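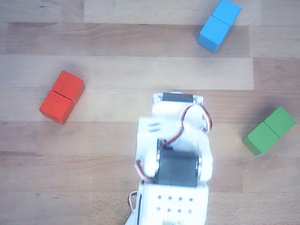

Painted wooden cubes on the plank floor, two of them red and two blue.

Visit report: Kusuma block works, Gavport, August 2018

The works occupies a former net store behind the harbor and makes wooden cubes for nurseries and schools. Most of the output is sold under the Ostance label. The visit took in the sawing room, the paint line and the packing room, in that order.

Timber arrives as planed square lengths and is stacked on battens until the moisture reading settles. A stop saw cuts the lengths to cubes. Edges are then eased in a tumbling drum, which holds 700 pieces per load. The drum is loud, and visitors are kept behind a yellow line while it turns.

Paint goes on in two coats, with a light sanding in between. Red and blue are run on separate racks. The red needs longer on the rack than the blue, and the foreman's sheet for the previous shift showed 2638 cubes passed and the rest sent back for sanding. Rejects are mostly runs near the corners.

Color is checked by eye on a wooden floor, under daylight. Cubes of one color are set edge to edge, and the joint should read as a thin line. A wide or uneven joint means the saw stop has drifted. The tilt of a pair on the boards has no bearing on the check.

Packing is by hand into cartons. The main order at the time was for Irura, 3568 cubes in mixed colors, due out the same week.

The tour takes just under an hour. Closed shoes are required, and parking is on the harbor side only.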